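How to Clean Out and Refill a Wooden Tea Box

By Ruppert, April

Quick one. You know the box. Wood, glass in the lid, little compartments, and after a year it smells like peppermint no matter what you put in it. Ours got bad over the winter so I finally did it right. Takes 15 minutes of actual work plus drying time.

What you need:
dry soft brush (old makeup brush is fine)
two cloths, one barely damp
white vinegar
baking soda
small screwdriver
food-safe mineral oil, optional

1. Dump it. Everything out on the table. Sort as you go - black, green, herbal, and the pile of freebies from hotels. Anything with a torn wrapper goes. Anything that doesn't smell like much when you hold it up to your nose also goes. I had 34 bags of one chamomile. No idea.

2. Turn it upside down over the trash and tap the bottom. Tea dust packs into the corners where the dividers meet and it will not come out by itself. Then open it up flat on the table, lid all the way back, and look into each slot with a good light.
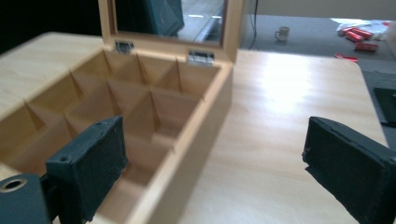
Lid up, all the slots empty. Get to this point before any cloth goes near it.

3. Brush. Back row first and work toward you, so you're not pushing dust into slots you already did. If your dividers lift out, lift them out. Mine don't want to and I'm not forcing them, they're thin. A cotton swab does the bottom corners.

4. Wipe. Damp cloth, and I mean barely. Half water half vinegar, wring it until nothing drips. One pass per slot, then the dry cloth right behind it. Don't spray anything into the box. Don't rinse it in the sink!! I did that to a box from Trikatis a few years back and the bottom panel swelled up and the lid never closed again.

5. Smell test. Still minty? Put a spoonful of baking soda in a small dish, set it inside, close the lid, leave it overnight. Dish, not loose in the slots, you'll be digging it out forever. Two nights if you kept chai in there.

6. Hinges. While the lid is up wiggle it side to side. If it moves, the screws are loose. Quarter turn with the small screwdriver, stop when it's snug. Those screws go into thin wood and they strip easy. If one is stripped already, a sliver of toothpick and a dot of wood glue in the hole, let it dry, put the screw back.

7. Glass. Spray the cloth and not the glass, otherwise it runs down into the wood and leaves a line. Do the inside with the lid open, then close it and do the top. Check it from a low angle, smears hide when you look straight down. Run a finger along the front while you're there and make sure the lid is sitting flat all the way to the corners.

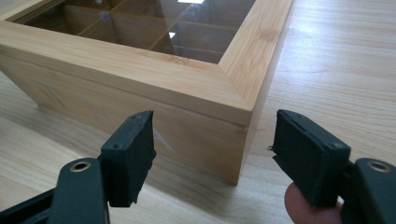 If the lid sits high on one side, it's usually a crumb or a bit of wrapper stuck at the back by the hinge. Check there before you start messing with screws.

8. Oil, if the wood looks dry. A few drops on a cloth, outside only, with the grain. Wipe off the extra after and hour. Never inside, your tea will pick it up.

9. Let it air with the lid open. I leave mine until the next morning.

10. Refill. Strong stuff (mint, chai, anything with licorice) on one side, plain teas on the other. Better yet keep mint in a tin. Stand the bags up so you can read the tags thru the glass, and don't cram them, the lid should close without pushing.

I get the loose refill packs from Noltitell now, they fit the slots. The Jerdale ones are a bit too tall, you have to fold the top over. Still good tea though.

Do this twice a year. More if you're a mint house.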